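Nirnia Ring Guide
Section 4: Setting Up the Ring for a Show

Read this section before you unload the truck. It covers the Nirnia 16 ring from bare floor to final check. Taking the ring down is covered in Section 5, and rope replacement is in Section 7.

4.1 Before you start

You need a flat floor, a clear path to the loading door, and a crew of at least four adults who have read the lifting notes in Section 2. A crew of six is faster. Do not attempt the posts with fewer than four.

Have these on hand:

Socket wrench with the long handle
Rubber mallet
Tape measure
36 deck bolts, plus the spares bag
12 turnbuckles and their pads
Level
Chalk or masking tape

Check the floor rating with the building. Most gyms and armories are fine. Upper-floor function rooms often are not, and the building manager should give you an answer in writing.

Hold the crew talk in the lobby or snack area before anyone picks up a beam. Assign corners, agree on who calls the lifts, and go over the exits.

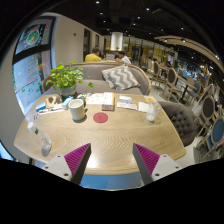
Mug and coaster on a table.

NOTE: The person who calls the lifts does not lift. If you are short-handed, wait for more people.

4.2 Marking the floor

1. Find the center of the room, or the center of the seating plan if the two are different. Mark it with chalk.

2. Measure out to each corner and mark the post positions.

3. Measure both diagonals. They must match. If they do not, move one corner at a time and measure again. A ring that starts out of square will fight you at every later step.

4. Leave a clear walkway of 9 feet between the ring apron and the first row. Some state commissions ask for more. Check before you put chairs out, not after.

4.3 Posts and frame

1. Lay the four posts flat beside their marks with the rope eyes facing the center of the ring.

2. Stand the first post. Two people hold it upright until both side beams are seated.

3. Drop the side beams into the post brackets. Tap them home with the mallet. Do not use a steel hammer, which will burr the bracket lip.

4. Repeat at each corner, working clockwise.

5. Seat the center beam and its support. On frames sold with the Steltden spring kit, the spring goes under the center beam with the painted end down.

6. Put the level on each side beam. Adjust the post feet until all four sides read level, then lock the feet.

CAUTION: Never leave a single post standing alone, even for a moment. It is heavy enough to break a foot or worse.

4.4 Deck boards

1. Start at the side facing the entrance ramp and lay boards toward the far side. The numbers stenciled on the ends should all face the same way.

2. Put in the deck bolts finger tight. Once every board is down, go back and tighten them with the wrench, beginning at the middle and moving out.

3. Walk the whole deck in soft shoes. Listen for clicks. A click almost always means a board sitting on top of a bolt head or a bit of grit in the channel. Lift the board, clear it, and lay it again.

4. Look at the edges. No board should stand higher than its neighbor.

Boards that have been stored in an unheated truck can swell. If the last one will not go in, bring the boards indoors and give them time. Do not plane them down. They will shrink back and leave a gap.

4.5 Padding and canvas

1. Lay the foam sheets with their seams crossing the board seams. Tape the joints flat.

2. Check the deck for small items before the canvas goes on: bolts, tape rolls, bottle caps, phones.

3. Unroll the canvas from the center out. The Drirkero logo, if your canvas has one, reads right way up from the hard camera side.

4. Lace the canvas under the frame. Pull opposite sides in turn, a little at a time.
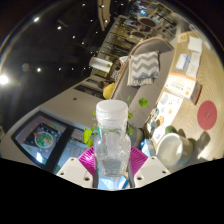

Comment from Wang: we lace the two long pulls first and leave the corners for last, and we get fewer wrinkles near the posts that way. Wetting the laces did nothing for us except make them slip.

Either order is acceptable as long as opposite sides are pulled evenly. The canvas should feel firm under the palm with no fold you can pinch. Dry laces hold better, and they should be replaced when the ends fray -- do not knot a broken one back together.

4.6 Ropes and turnbuckles

1. Hang the turnbuckles on the post eyes, opened to the same length.

2. Fit the bottom rope, then the middle, then the top. The lowest rope is the easiest to reach past.

3. Take up the slack one corner at a time, a few turns each, moving around the ring. Going all the way tight at one corner pulls the post inward.

4. Stand in the center of each side and lean back on the top rope. It should give and return without the posts moving. Test all four sides.

5. Fit the pads and tie them at the back, with the knots away from the ring.

WARNING: If a post moves when the rope is loaded, stop. Release the tension and return to 4.3. No one works in the ring until this is corrected.

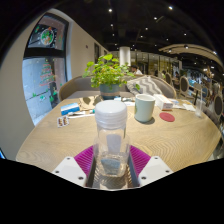
Small hardware causes more delays than the heavy parts do. Cotter pins, shackle pins, and spare bolts get left in pockets or roll under the frame, and the crew ends up searching with a flashlight at 6:30 p.m. while the line forms outside. Sort them by type before you pack. A clear jar with a screw-on lid, like the one shown, is the right kind of container, as you can see what is inside without opening it. Label each lid and keep the lot in the tool chest, never on the ring apron.

4.7 Final check

Do the final check 30 minutes before the doors open, with the house lights fully up.

1. Walk the deck again, including the corners.

2. Press every turnbuckle pad. None should rotate or slide down.

3. Check the steps. They must sit flat and be tied to the post.

4. Look under the ring. Clear out cases, cables, and anything else not needed for the show.

5. Have two wrestlers run the ropes and take a fall each in the center. Ask them how it feels. If either one reports a soft spot, lift the canvas at that side and look.

6. Sign the ring sheet and give it to whoever is running the show.

Check rope tension again at intermission. New ropes stretch most during their first few shows, and a couple of turns at each corner is normal. Write the number of turns on the ring sheet so the next crew can see whether the ropes have settled.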